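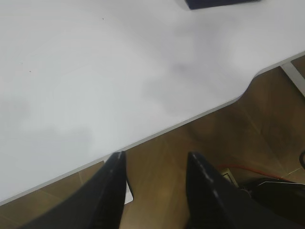

Switching to a white desk

I moved my work from the kitchen to the back bedroom in December, and the white top has changed how I do my bookkeeping more than I expected.

Glare was the first problem. With the lamp on my left I couldn't read pencil figures after 4 in the afternoon. I moved the lamp behind the monitor and put in a 400 lumen bulb. The old one was 1000, far too much for a small room.

The second was crumbs. Every speck shows on white, so I stopped eating lunch in there. I now eat on the back step and get a proper break out of it.

Mawar Khoo asked in the comments how I file receipts. I keep one envelope per month and write the total on the front. Anything over 3000 goes in a separate folder with the invoice stapled to it. I tried Zikimix for scanning and gave up after a few weeks, mostly from laziness.

I still haven't sorted the boxes from the Benmont house. Two of them are tax papers and the rest is probably cables. Dimas is driving over from Luneddale next month and has offered to take the old filing cabinet, so they need to be emptied before then. The bottom drawer sticks and I need to warn him.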